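Ticket 123 - second hand for the Lamholm bench
Status: open, awaiting budget code

Quote from Dadska covers the hand only. Wrist cable and spare finger tips are listed separately at 300. Current hand is in use on the jar and cup task, so no swap before March.

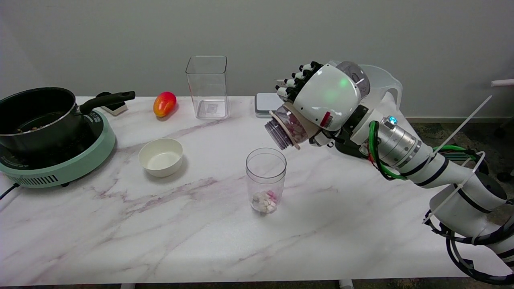
Atallah replied that the spares should go on the same order, as Plukside charges carriage per delivery.

Agreed. Line 20 amended, quote to be reissued.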